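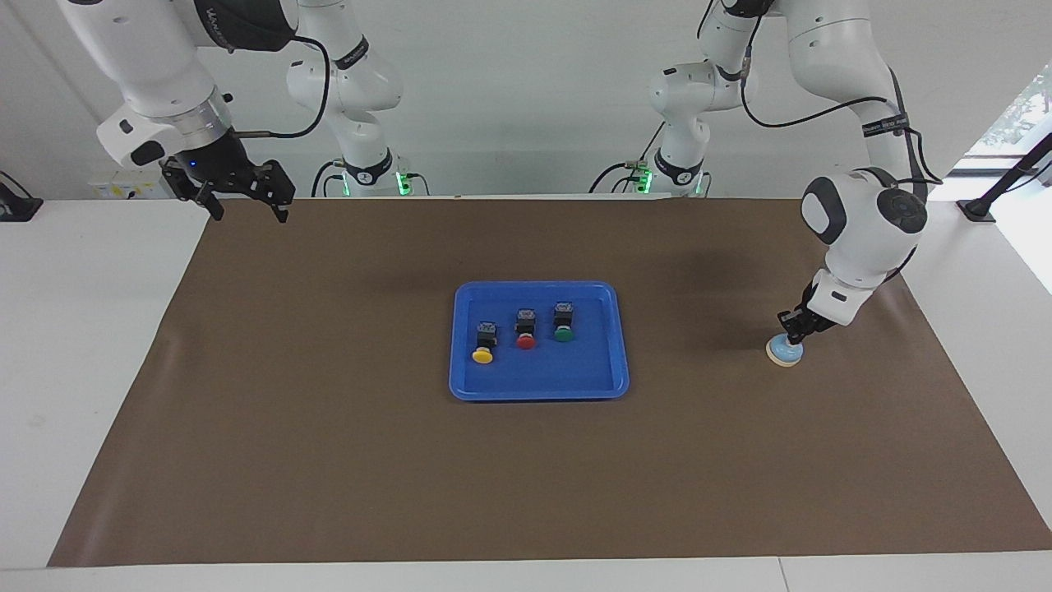 Two robot arms, one blue tray and three push-button switches. One gripper is holding something small and round with a pale blue dome.

Can a robot tidy your bedroom yet?
By Nobuhle Swanepoel

Every few months somebody announces that robots are about to do all our chores. There is a video, usually with cheerful music, and in it a robot folds a towel or puts a cup in a cupboard. Then you look round your own house and notice that a person is still doing the washing-up. Quite possibly it's you.

So are the machines nearly ready or not? I have been writing about them for a while, and my answer is: a bit ready, for some jobs, if you help them a lot. I don't think you should stop learning how to make your bed.

Start with a job that looks easy

Think about picking small things up and putting them in a tray. In a shop or a workshop people do this all day long. Somebody has a heap of parts, and each part has to go in the right place so that it can be packed or built into something bigger.

You could do it while talking to a friend. You could probably do it while eating a sandwich, although please don't, because of the crumbs.

Now look at the robots' table again. The tray is bright blue and it sits on plain brown paper. The wall behind is white. The switches in the tray have caps in yellow, red and green, which are about as easy to tell apart as colours can be. There is no cat. Nobody has left a sock there.

A table like that is a kind place for a robot. Your kitchen table, with the post and the jam and somebody's homework on it, is a much harder one. When you watch a robot video, look at the background before you look at the robot. If everything is neat and plain, ask yourself how the machine would get on at your house.

Why is picking things up so hard?

Try this. Put a coin flat on a table and pick it up. Now put on a pair of thick gloves and try again. Horrible, isn't it?

Your hand has four fingers and a thumb, and skin that can feel when something begins to slip. You squeeze a little harder before you have even thought about it. The grippers on these two arms have fingers that pinch. Pinching is fine for plenty of things. It is not so good for a wet plate, a bag of flour or a T-shirt that is inside out.

Then there is knowing where things are. A robot often uses cameras to work this out, and a camera can be muddled by shadows, shiny wrapping or one thing hiding behind another. If the robot gets the position wrong by the width of your little finger, it may close its gripper on nothing at all. A person would laugh and try again. Some robots can try again too, but others carry on as if they had done it perfectly, and put an armful of air very carefully into the box.

And things come in different shapes. The switches in the tray have boxy black bodies and rounded caps. You would know straight away which bit to hold. A robot has to be told, or it has to learn.

How does a robot learn a chore?

One way is to write out every movement, step by step. Factories have done this for a long time and it works very well, as long as each part turns up in exactly the same spot every time. Move the part a little and the robot may miss it.

Another way is to show the robot. A person guides the arms through the job, and the computer keeps a record of it. Then they do it again, and again, with the parts in slightly different places. Suppose it takes 200 turns to teach one small job. How many small jobs are there in tidying a bedroom? I started a list once (socks, books, the thing under the bed) and had 46 before I reached the wardrobe. I gave up there. That would be a lot of teaching, and it's only my bedroom.

People who build robots hope that a machine which has learnt lots of jobs will find the next one easier, the way you found a scooter easier once you could balance on a bike. It might work. I would like to see it working in a messy room before I believe the music in the video.

What can machines do already?

Quite a lot, if the job has been made simple enough. A dishwasher is a chore machine and a very good one. It doesn't look like a person and it has no arms. It still needs somebody to load it, though, and to put everything away afterwards, and those are the bits people argue about in my house.

Robot vacuum cleaners can manage a fairly clear floor. They are less good with stairs and shoelaces.

Arms like the two on the table can be strong, steady and patient. They don't get bored. If you wanted the same part put in the same place 760 times, I would pick the arm and not my brother.

Questions to ask when you see a robot video

Has the film been speeded up? Look for a clock, or a person walking past very fast.

Is someone steering the robot from off to one side?

How many times did it go wrong before they filmed the good one?

What happens if you move the cup?

Often the video won't tell you. You can still ask, and a good scientist won't mind.

Try it yourself

You need a tray, a few small toys and two wooden spoons. Hold one spoon in each hand. Those are your gripper fingers. Now move the toys into the tray without touching them with your hands. When you can do that, shut one eye and have another go. Ask someone to time you, then do the same job with your ordinary fingers and compare the two times.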